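# Chapter 2: Who Speaks for the Candidate?

Campaigns like to say a spokesperson merely relays the leader's views. Be wary of that claim. In the Kallach riding study, 15 press aides were interviewed, and most admitted to writing the line first.
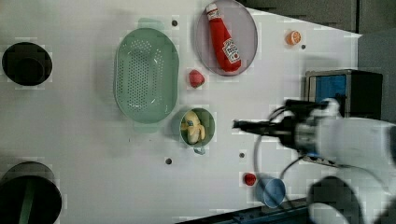 ## Labour or theatre?

Morrison counts 122 statements issued in June and calls it influence. Volume proves little. Whether any voter changed their mind is left unasked.
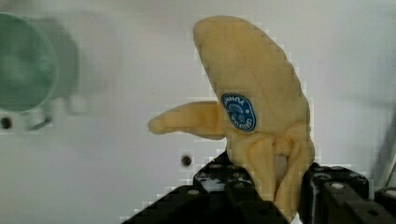 *Fig. 2.2 Banana with a flap of peel folded back.*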